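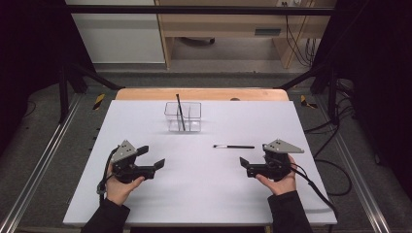
A brush and a clear holder on a white board, two hand grippers held above it.

Tips for recording brush tidying at the bench

I have my doubts that a machine will ever sort my bathroom drawer, and the Retora people haven't changed my mind. Still, if you are going to collect examples for one, you may as well collect decent ones.

Start with fewer brushes than you want to. Declan Mulcahy swears by 12 per session. I say 3, and change where they lie between takes. A big pile mostly teaches you patience.

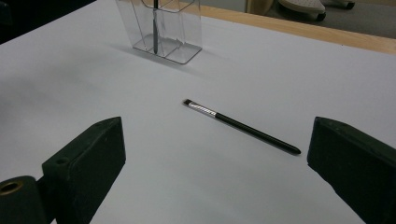 Slow down before you close the fingers. Most people grab the way they would with their own hand, and the brush rolls. Come in square to the handle and squeeze once. If you miss, keep the take and mark it as a miss. Poul Hedegaard deletes his, and then wonders why his success numbers look so good.

Black handles on a white surface are easy. I'd want to see a dark towel tried before believing any claims about "any bathroom." 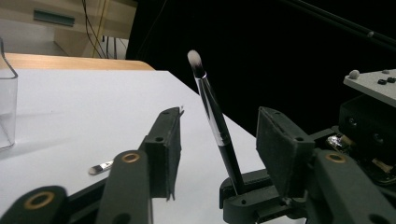
Wipe the finger pads every 17 takes or so. Makeup dust is slippery stuff. Check that the cables have slack on both sides, and stop when your wrists get tired, even if the sheet says six more. Tired takes look like tired takes, and I doubt the software sorts them out for you.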